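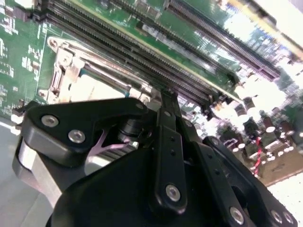
Shinji Hirose

Robot Bench Rules: Frequently Asked Questions

These are the questions people send me about the working rules for the computer teardown and rebuild benches at Drasmont. The rules cover any job where an arm works inside an open desktop tower. If your question isn't answered, leave it on the board by the tool cabinet and I'll add it in the August update.

Who has to follow these rules?

Everyone who starts, stops or changes a program on an arm, including visitors from Sasaki. If you only watch, you need rule 3 (stay outside the floor tape) and nothing else.

Does the tower have to be unplugged?

Yes. Pull the power cord, hold the power button down for a few seconds, then put the cord in the bin with the job tag. A switch at the back of the case does not count as unplugged. Do this before the side panel comes off.

How should the case be placed?

On its side with the open side up, so the arm can come straight in from above. Push on each corner by hand. If the case slides or rocks, reset it before you run anything. Loose power wires should be tucked toward the wall of the case, away from the path of the arm.

How fast can the arm move inside the case?

Use the slow setting any time the gripper is below the rim of the case. Full speed is allowed only when it is clear of the case and nobody is inside the tape. The slow setting is saved in the Zusstead job file, so load that file – don't type the numbers in yourself.

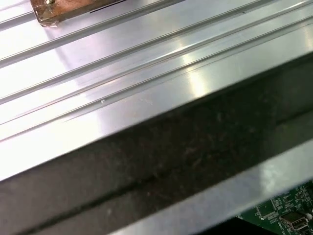
The same limit applies when you move the arm by hand control. People tend to forget this when they are backing out of a tight spot, and most of the scratched parts in our log came from backing out.

What can the gripper touch?

Only the part named in the job step. Memory and cards are held by their edges. Do not let the fingers rest on the processor, the socket or the tall capacitors, even for a moment. If the fingers touch something that isn't in the step, stop and write it down. You don't need to decide whether any harm was done. That gets checked later.

Can I reach in while the arm is paused?

No. A pause is not a stop. Press the stop button, wait for the arm state on the screen to read "stopped," and then reach in. We had 14 reports last year of hands in the case during a pause. There were no injuries, but the rule is going to stay strict.

Where does the fixture plate go?

Flat on the table, to the left of the tower. Check that nothing is leaning on the tall post. If you move the plate, even slightly, run the position check again before the next job.
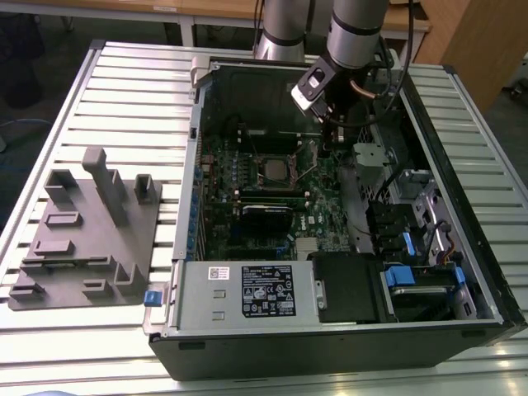

What do I check before the first run of the day?

1. Stop button pressed and released once.
2. Gripper screws snug.
3. Arm cables free through the full range of motion.
4. Fixture plate position check passed.
5. Case steady and unplugged.
6. Job tag filled in.

All 6 go on the sheet. Initial each line as you do it.

What if a cable catches on the case?

Press stop first. Free the cable by hand, look along its length for cuts, and restart from the beginning of the step. Don't resume from the middle.

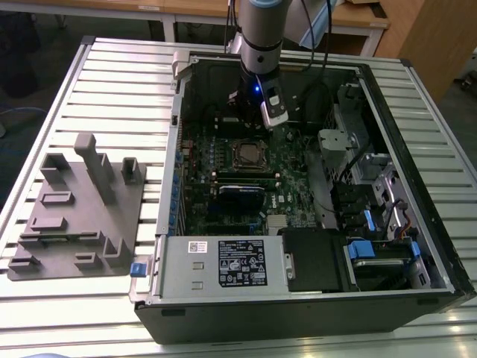 If the same cable catches twice in one shift, close the bench and tell me. The cable ties probably need to be moved, and that's a short job.

Do I need a wrist strap?

Yes, whenever your hands go into the case. Clip it on before you touch the board, and take it off before you step back and start the arm again.

How long are the records kept?

Over 426 days for run sheets. Contact reports are kept for as long as we have the bench. Both are filed in Flirness under the job number.

Who can approve a change to a rule?

I can, with a second signature from the shift lead. Changes are read out at the Wednesday meeting and apply from the next shift. Until then, work to the printed sheet at the bench.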